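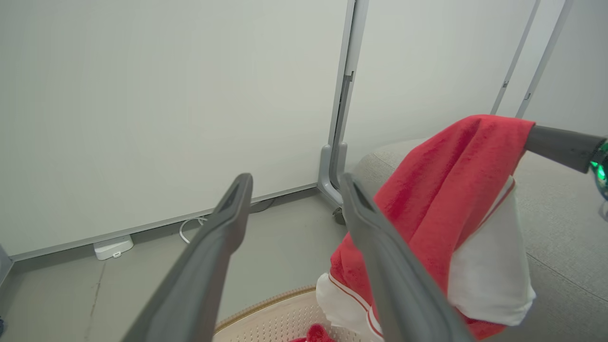 Por Noelia Barciela

Llegué un viernes a las nueve de la mañana y lo primero que me preguntó fue si en mi casa juntábamos el rojo con el blanco. Le dije que a veces (¡mentira, siempre!) y se echó a reír. Lleva media vida entre coladas, primero en la lavandería de un hotel y ahora en Plarkau, el servicio de ropa a domicilio que montó con su hermana en un bajo que antes era zapatería. No quiere que ponga su nombre, "que luego me paran en el mercado con manchas", así que la dejo sin nombre y todos contentos.

Empezamos por el rojo, claro. "El rojo de rizo es el peor. Una toalla roja y gordita, de esas tan gustosas, suelta color y encima suelta pelusa. Y luego la gente la mete con una camiseta blanca de rayitas rojas y me dice: pero si las rayas también son rojas. Ya, hija, ¡pero lo de en medio es blanco!"

Le pregunto qué hace ella con una prenda así, blanca y con ribete de color. Agua fría, del revés y con los claros, me contesta sin pensárselo. La toalla, con los oscuros o sola, y las primeras veces siempre sola.

Del cesto también tiene opinión, y larga. Los prefiere redondos, de plástico y con agujeritos en las paredes. "En el de mimbre se te engancha todo, y uno cerrado huele a los dos días. El mío me costó 42 euros, que me pareció un robo, y ahí sigue." Se lo compró en Prestura y lo arrastra por toda la casa, del dormitorio a la galería y de la galería al salón, porque dobla en el salón, con el cesto en el suelo, delante del sofá, y la radio puesta.

Yo pensaba que alguien como ella doblaría en una mesa enorme. Pues no. "La mesa la tengo en el trabajo. En casa me siento, saco una cosa, la dejo colgando de la mano para que caiga recta, y a doblar. Si la toalla te cae recta ya tienes la mitad hecha." La dobla a lo largo en tres y luego por la mitad. Las camisetas, en cambio, las hace de pie, y ahí me perdí un poco, la verdad; me lo repitió dos veces y sigo sin saber dónde van las mangas.

En Plarkau pasaron el año pasado por 2333 coladas. Las apunta en una libreta, con el color dominante al lado. ¿Y cuántas rojas? Se puso las gafas, fue pasando hojas: 765. "Más de las que me gustarían."

Antes de irme le enseñé una foto de mi cesto, lleno hasta arriba. La miró un buen rato y me dijo que sacara el calcetín verde.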